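Selitz Town Supporters' Board > First Team Chat > The plastic pitch, then

touchlinetea
4 Jul 2024
Right, I'm just back from the open evening at Gruber Park and my head's still spinning a bit. It's going ahead. The grass comes up after the last pre-season friendly has been moved elsewhere, and we start the season away until the new surface is down. First home game on it is meant to be the Plolach derby, which feels brave!

I went in dead against it and came out sort of halfway. The lad from Rernico (they're the ones laying it) was good, answered everything, didn't get cross even when someone asked him the same thing about rubber crumb over and over. What swung me a bit was last November. Not a single home match that month, if you remember, and the ground staff in bits about it. We can't keep doing that to people who've paid up front.

What does everyone else reckon?

oldnorthbank
I reckon I'm not going. Sorry. Been stood on that bank since I was in short trousers and half of what I love is the state of it by Christmas. Big centre half, muddy knees, ball sticking in the corner by the tea hut. You can't play Selitz football on a carpet.

pressing_matters
What is Selitz football though? Last season it was the keeper hoofing it at a striker who doesn't like heading. I'd take a carpet if it means our midfield sees the ball once in a while. We've got two lovely little passers in there and they spend all winter watching it sail over them.

touchlinetea
Ha, that's fair. I did think of the left-sided one when they were talking about it. He'd be twice the player on something flat.

gruberparker
I asked about numbers and got a proper answer for once. We sold 436 season tickets last year and they want to shift more with a promise that games will go ahead. Capacity's still 2,000 so there's no shortage of room, is there. They also want to hire it out to the juniors and the walking football lot in the evenings, and that's where the money comes in.

My worry is the bill when it wears out. Rernico said it lasts nine years or so if it's looked after, and I wrote that down with a big question mark next to it. Who's putting money aside every season for the next one? I got "that's being looked at". I've supported this club long enough to know what that means.

oldnorthbank
It means a bucket collection in year eight.

linoman
Been lurking for ages but this one got me typing. 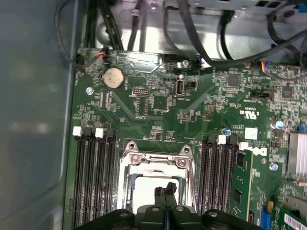 Motherboard in the case, socket towards the bottom

I played on one of the early plastic pitches, back when they were basically a doormat over concrete, and I still have the scars on my hip. Went on my son's team's one in the spring and it's a different thing altogether. You can slide on it. The bounce is a bit high and you do have to get used to the ball running away from you down the channels, but by half time I'd stopped thinking about it.

So I'm for it, I think. With the money caveat from gruberparker.

pressing_matters
The ball running away down the channels is my one tactical worry. Our right back likes to let it roll out for a goal kick. On grass it stops dead and he looks daft, on this stuff he might look like a genius.

plolach_pete
Away fan in peace. We looked into one of these a while ago and our lot voted it down, mostly over knees. A couple of the older players said they'd think twice about signing on again, and at this level you can't lose people like that. Might be worth asking your squad before anybody cheers. Also, looking forward to the derby, your pies are better than ours.

oldnorthbank
Never thought I'd agree with someone from Plolach. Ask the players!

touchlinetea
They were asked, to be fair. The manager stood up and said most were happy and a couple weren't, and he'd sort training so they aren't on it every single session. He wouldn't say which ones, but I could have a guess. I don't think the big lad at the back was smiling much.

And thanks for the pie comment, I'll pass it on to the hatch.

gruberparker
Training on it every week is exactly what I'd want from a football point of view though. If we're on it Tuesday and Thursday and everyone else turns up once a season, that's got to be worth a few points at home. Bit cheeky, I know.

oldnorthbank
That's just cheating with extra steps. And then we go to some bog up north in February and get rolled over by a team that knows how to play in it. Works both ways.

pressing_matters
We got rolled over in the bog last February with a bog of our own to practise on, so I'm willing to try something new.

linoman
I'm with pressing_matters on that one, that was a horrible afternoon. I'd walked back to the car before the third went in.

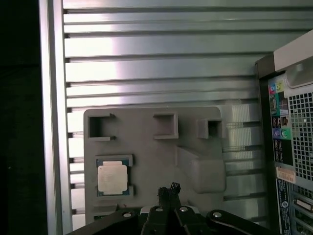
Grey plate with the three square pockets, up against the slotted aluminium

One thing I'd like to know is what happens to the slope. Anyone who's stood behind the bottom goal knows the ball rolls towards you in the second half. Are they levelling it or just laying over the top? I'd miss it, in a daft way. We always chose to kick uphill first and I've no idea whether it ever did us any good.

touchlinetea
They're levelling it! Or most of it. He said there'd be a slight fall left for drainage but you'd not notice it from the side. There was a proper groan in the room when he said it, more than for anything else all night.

oldnorthbank
They're taking the SLOPE?

gruberparker
I'm afraid they are, mate.

oldnorthbank
Well that's me done. The slope was worth a goal a game.

pressing_matters
To who? We never scored down it!

plolach_pete
We did. Twice, last season. Sad to see it go.

gruberparker
Anyway, for anyone who missed the evening, there's a sheet behind the bar you can write questions on, and the club says they'll answer the lot before work starts. I've put mine about the replacement fund at the top in capitals. There were 214 of us signed in at the door, so I'd expect a long list. Please do write on it even if you're in favour, they need to know we're paying attention to the money side.

oldnorthbank
I'll come down and write on it. I'm still not going to the derby.

touchlinetea
Same spot on the bank as usual then? I'll bring the flask.

oldnorthbank
Go on. Two sugars.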